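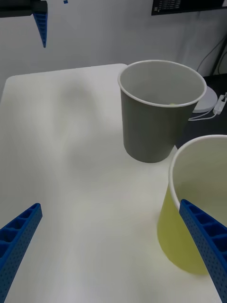 A gray cup and a yellow one on the practice table at Skestcombe, with the gripper's blue fingers open in front of them.

My first job at Skestcombe, before I ever wrote a word for anybody, was on the packing floor, and I was bad at it. Shirley Pickering trained me. She could pick up a cup, know from the feel of the rim that it had been rolled badly, and set it aside while still telling me about her sister's kitchen remodel. I needed most of a summer to get half as good, and by then I had been moved to the office, where I was apparently less of a danger to the product.

So I went back this May with some feelings already packed in my bag, I'll admit that. The company has been bringing in robot arms to handle paper cups for its sample sets, the ones that go out to cafés and caterers with a little something tucked inside. I had expected noise and hurry. What I found in the training room was a white table, a couple of cups, and a pair of blue fingers with little rectangular cells along them like the edge of a honeycomb. I stood and watched for longer than I had planned to, and my coffee went cold in my hand.

A paper cup is a harder thing to pick up than you'd think, if you have never had to teach someone else to do it. Squeeze it and it folds. Hold it too gently and it slides away from you. Shirley used to tell us to hold it like a bird, and then, because she is Shirley, she'd add that she had never held a bird in her life. Krisztina Győri, who runs the robot work now, has spent months on the same problem with different words. She talks about grip width and approach angle, and when I told her the line about the bird she laughed and wrote it down.

I want to be fair to both of these women, and to the work, and that means saying something that the people who sell these machines tend to skip over. The skill the arm is learning came from somewhere. It came from Shirley, and from Rozália Kovács on the evening shift, and from a good many others who were paid by the hour for what their hands knew. When the company decided to try the arms, Krisztina sat with the packers and asked them to go slowly and explain themselves. They did it generously. I've read the notes, all 555 lines of them, and they are as good a piece of writing about manual work as I have come across. And so far as I could find out, the packers got a sandwich lunch for it.

I don't say that to be snide. The lunch was well meant, and Rozália told me the egg salad was very good! But if a person brought in from outside had delivered those notes, there would have been an invoice. I think the people who teach a machine its job should be paid as teachers, with a line on the pay stub that says so, and I think it should be settled before the first session begins, while everyone is still in a friendly mood.

Management does have a case, and I'd be a poor sort of guest if I left it out. Ankit Kanaujia, the plant manager, took me through it over most of an afternoon. Packing is rough on the wrists and the shoulders. The evening shift is hard to fill, and the sample line went short of people on 6 evenings in a single month. He has promised in writing that none of the packers will be let go on account of the arms, and I believe he means it. I have known him a long time and he is a man who returns casserole dishes washed.

Still, a promise that no one will be let go is a smaller promise than it sounds. It says nothing about the jobs that quietly close when somebody retires, or about what the day feels like for those who stay. Csaba Orbán, who used to pack and now looks after the arms, told me he likes the new work and earns more at it, and in the same breath told me he misses the talking. There used to be a whole row of people at the bench. Now he stands by himself and listens for a change in the sound of a motor. I've thought about that a good deal since — probably more than he meant me to.

What would I ask for, then? Pay for the teaching, as I said. Training offered to everyone on the floor, the older hands included, on the clock and with time to be slow at it. A packer in the room when the next machine is chosen, with a real say in where it goes. And a bench, or a couple of stools, or anything at all that puts Csaba back within talking distance of other people.

None of this would cost Skestcombe very much, and I have told Ankit so. He said he would think about the stools. Shirley, meanwhile, has been asked to come in two mornings a week to help with the lidded cups, and she has told them she'd like to hear the rate first.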